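Passenger Coach Operator Manual
Section 8: Reporting a Road Accident

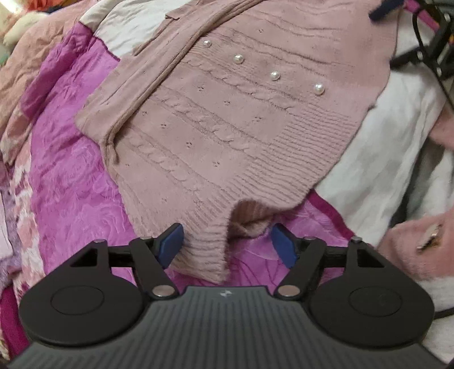

FIRHOLM, October
By Magdalini Alexiou, Flendard Coach Lines

1. Stop the coach, set the parking brake and switch on the hazard lights.
2. Call emergency services. Give the road name, the nearest mile marker and the number of passengers.
3. Move passengers who can walk to a safe place behind the guardrail.
4. Call the Druvell control desk at extension 424.
5. Complete Form 223 before the end of the shift.

CAUTION: Do not move an injured person unless there is fire or immediate danger from traffic.

NOTE: Names of injured passengers may be released only by the police. Refer all press inquiries to the Konstantinidis depot.

Last updated: October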